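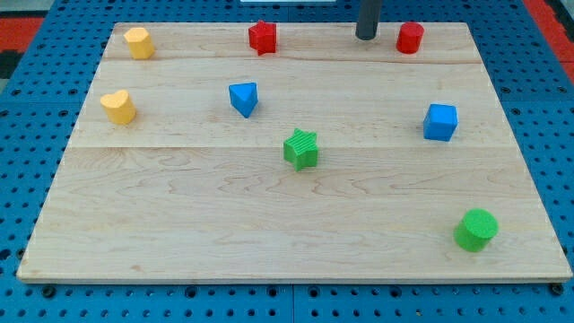 Start with the foam ones, Gavin Skinner told me, because you can drop a whole tub of them on the floor during nap time and not a single child will stir. He's been saying it since November, when I put out a call in this newsletter for your thoughts on blocks, and I've had his note stuck to the fridge ever since. So, foam it is this time. The proper timber unit blocks can wait their turn.

Home | Past Letters | Swaps & Lending | Play at Home | Contact

Filed under: Play at Home, Small Things to Sort

2020-03-06

I should confess that I used to be a bit of a snob about foam. I grew up with a box of wooden offcuts my dad had sanded down (not very well, I still remember the splinters) and I had it in my head that a block ought to have some weight to it and make a decent clonk. Then my sister's kids came to stay for a fortnight, on our floorboards, with the neighbour downstairs working nights, and by the second morning I'd driven to the shops and come home with foam. I've been a convert ever since!

The set we keep coming back to at our place is a jumble of colours and shapes: stars, hearts, cylinders, triangular prisms, and a yellow one that might be a wobbly sort of pentagon. My youngest calls that one the potato. I've given up correcting her, and I've caught myself asking her to pass the potato in front of visitors.

What I like best is that you get two ways of sorting for the price of one. You can go by colour, so all the reds go together whether they're a star or a cylinder, or you can forget colour altogether and go by shape. Little ones nearly always start with colour. My eldest held on to colour for months and was quite put out when I suggested another way, and then one afternoon she did the lot by "pointy" and "not pointy" without any help from me. The heart caused a long discussion. It went in with the pointy ones in the end, on the strength of its one point.

A few things we play, none of them clever:

The muddle. Put a handful of blocks out on a board or a tray, well spread apart, no towers and no lines. Let the child look for a bit, then they shut their eyes and you take one away. With a three-year-old I'd use 4 blocks at most. With a six-year-old you can put out a few more and start swapping them around as well, which is mean but they love it.

Shops. You ask for "something red, please, and something with corners", and the shopkeeper has to find it. Ours charges like a wounded bull. I paid 200 dollars for a green star last week and was told there'd be no refunds.

Feely bag. Any old pillowcase will do. The star is easy because of all the ridges, and the cylinder is easy too, so the fun is in the in-between ones. Try it yourself before you laugh at the kids, I had a triangle prism in my hand and said "house" with total confidence.

Stamps. Dip the flat end in a saucer of paint and press. I'd keep a separate few for this if you can, as foam hangs on to paint like nothing else and you'll be finding blue thumbprints on the couch until Christmas. A heart cut from a kitchen sponge does the job nearly as well.

I do think a board makes a difference, by the way. On carpet the blocks tip over, on a big table they wander off, and on a rug with a pattern you can't see half of them. A plain pale wooden board gives everything a home and the colours really sing on it. I got mine from Clutwood, who sell off their seconds near the end of the month, and there's nothing wrong with it that I can find. Efa Penry uses the lid off an old blanket box and says it's better than anything she could have bought, so have a look in the shed before you spend money.

Now, cleaning. I get asked about this more than anything else. Warm water, a drop of dish soap, squish them gently, then squeeze them out in a towel and leave them on a rack overnight. Don't put them out in full sun, I did that with our first lot and the red went a sad sort of salmon. Don't put them in the dryer either. Siu-ming Hung wrote in to say she runs hers through the washing machine in a lingerie bag on cold and they come out fine, but I haven't been brave enough, so if you try it you're on your own.

And please do keep an eye on anyone who still bites. Foam is awfully tempting to a new set of teeth, and once there's a chunk missing from a block it goes in the bin at our house, even a favourite. For the under-twos I'd stick with something solid and too big to fit in a mouth.

Lending news: the Listalbridge cupboard has had a tidy, and there are 5 tubs of mixed foam shapes ready to go out, along with a couple of boards. Szymon Szczepańska has put new labels on the lot, so you can read what's inside without prying the lid off. Loans are for around a month, and if you lose a piece just tell us, we've got a bag of odd ones and there's bound to be something that will do. We're still missing a whole tub that went out before the holidays. It has a purple lid and somebody's drawn a cat on it. Check under your beds!

Lewis Dalgleish is after anything suitable for his mum, who's had a hand operation and has been told to practise picking up and putting down. He says she's pinched the grandkids' foam blocks and got further with those than with the putty she was given. If you've got spares, especially the chunkier ones, drop me a line and I'll pass them along.

Next time it's the wooden blocks, and I'd love to hear about your oldest set. Bonus points if they've still got the original box, or teeth marks from someone who's now at uni.

We use cookies to remember your settings and to see which letters get read. By continuing to browse you agree to this. Accept | Manage settings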